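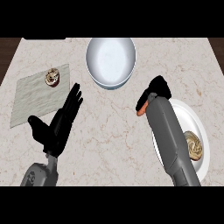 Rodrigo Paiva has been writing the house rules for two-armed robots at Saltska since February, and he is already sick of the word "safe."

"People put it in every line," he says. "Move safely. Grip safely. Ok, what does the arm do? How fast? Who checks? If a line can't be checked, I cross it out."

The document is now 24 pages. It was 44. He cut most of it on one long train ride and says he misses none of it, except a table on fingertip wear that he is going to put back.

We talked over a bad line, him eating lunch, me typing. What follows is tidied up a little.

First thing I asked: why a kitchen rulebook at all? Saltska sells to warehouses. "The warehouse people have their binders. Boxes, pallets, a fence, a light curtain. Fine. Then a customer wants the same arms to set out a breakfast and the binder has nothing to say. What is the rule for a cupcake? You can't touch the top. There's no line for that anywhere, so I wrote one."

The line, for the record: food is moved by its dish, its wrapper or its base, in that order. Frosting counts as a no-contact surface. A pastry on a plate stays on the plate and the plate moves.

"Somebody asked me what if the pastry sits near the rim. Then you slow down. That's also a line."

Most of the rules start in simulation. Paiva insists on it. A task gets rendered counter and all, with the bowl and the plate and whatever else, and the arms run it there before anybody books time on hardware. The simulator is one they built in house, called Bivix, and he is blunt about its limits. "Cloth is hard. Frosting is very hard. A napkin in Bivix behaves like a napkin that went to a good school." So a pass in simulation is permission to try, nothing more. The rulebook says that on page one, and again on page 6, because people skip page one.

What about the forearms? He got louder here. "Everyone watches the fingers. The hand is lovely, the hand has all the sensors. Meanwhile the forearm is going over a plate and nobody wrote down how high." His rule is that clearance is measured from the lowest part of the whole arm, housing included, to the tallest thing under it. Not from the wrist. Teams hate it - it makes paths longer and the demo slower.

He also wants an idle hand to have a written pose. Open or closed, he doesn't much care, as long as the team picks one and logs it. "A hand that's waiting is still a hand over somebody's breakfast."

There was an argument over this with Awad, the outside firm reviewing the draft. Awad wanted idle hands pulled back off the counter altogether, every time. Paiva thinks that adds two extra moves for each task, and every extra move is a chance to knock something. They settled on a compromise: pull back if the wait is longer than 4 seconds, otherwise hold still. Neither side is thrilled.

Cleaning is the thin part of the book and he admits it. One page. Fingertip pads come off and get washed between raw and ready-to-eat food, and a pad with a nick in it gets binned. Joints are teh problem. "You can wipe a housing. You can't wipe between finger joints, not properly. Gloves, maybe. We tried gloves and the grip went funny. Ask me next year."

Is anybody using it yet? One customer, Bullow, has the draft and runs a trial counter from it. Their staff sent back a list of complaints, mostly about paperwork. He agreed with most of them. The sign-off sheet lost half it's boxes.

Last question was what he'd tell a small team with no rulebook and a pair of arms arriving next week. Long pause, chewing.

"Write down what it must never touch. Then write down who is allowed to hit stop - that should be everyone. Then run it slow. The rest you can borrow from me, I'll send you the file."

The next draft goes to Awad once the fingertip table is back in.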